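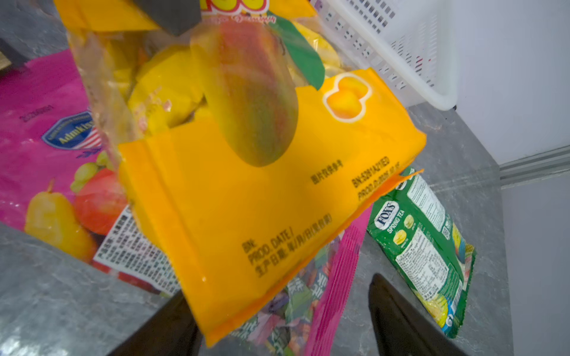

Evutik Mat Wear Log

README, third revision

Contents: inspection records for folding floor mats and wall pads used under children's climbing panels and in small gyms. One row per mat per inspection. Plain CSV, comma separated, UTF-8.

Read this first

I put this set together after reading one too many product sheets that promised a mat would "last for years." Which years, and with how many kids on it? The sheets don't say. I wanted numbers, and I got some, and I would not lean on them very hard. If you are picking mats for a school, the set may help you ask a seller better questions. It can't tell you which mat is safe.

Where the rows come from

17 sites sent in records. Most are elementary school gyms. A few are church halls and after-school programs. Every site filled in the same form, or was supposed to. Zineb Abdelaziz wrote the form and did the first cleaning pass. Killian Joly did the second pass and threw out rows where the mat ID changed halfway through.

The sites picked themselves. A gym that keeps a mat log is already a gym that looks after its mats, so expect the wear numbers to look better than they would in the average building. I know of no good way to correct for this and have not tried.

Files

inspections.csv: the main table
mats.csv: one row per mat, with maker, cover type, stated thickness and year bought
sites.csv: site code, floor type, hours of use per week as reported
notes.txt: free-text comments, lightly edited to take out children's names

Columns worth explaining

cover_score runs from 0 to 5. Zero is new, 5 is a tear you can put a finger through. Scores of 1 and 2 are close to useless on their own. Two people looking at the same scuff disagreed often enough that I would merge them.

foam_return is how long, in seconds, the foam takes to come back up after a standard weight is lifted off. It is blank for three sites that never got the weight.

fold_crack is yes or no, meaning a crack in the cover along a fold line. This is the column I trust most. A crack is there or it isn't.

hours_week is a guess by whoever filled in the form. One site reported more hours than the building is open. I left it in and flagged it.

thickness_stated comes from the maker's label. thickness_measured comes from a ruler. They do not always agree, and the label is usually the bigger number. Draw your own conclusions.

About the makers

Most of the mats are from Latar and Biltton, with a handful from Mathur. People have already asked me which one wins. The Biltton mats are older on average and nearly all on concrete. The Latar mats are newer and mostly on wood. Any straight comparison will mostly be comparing floors. There are too few Mathur mats to say anything at all, and please don't make a chart out of them.

No maker paid for this or saw it before release. Latar offered free mats for a follow-up. I said no.

What is missing

Injuries. There is no injury column and there will not be one. The sites would not share those records, and the ones that offered had kept them in ways that could not be matched to a mat.

Mats that were thrown away. When a mat goes in the dumpster, its rows just stop. We asked sites to mark discards starting in July, and about 20 have been marked so far. Before that, a mat that stopped showing up could be worn out, lent out or sitting in a closet.

Outdoor use. A couple of sites drag mats onto the grass for field day. The form has no box for it.

Known problems

Site 9 swapped mats between rooms without writing it down. Treat its floor type as unknown.

Early rows use inches, later rows use centimeters. The unit column is right as far as I can tell. Check it anyway.

Duplicate rows turn up in the first release. Use the third revision.

Use and sharing

Free to use with credit to the Evutik Mat Wear Log. If you quote a number in sales copy, quote the number of mats behind it too. Send corrections with the mat ID and the row, and a photo of the label if you still have one.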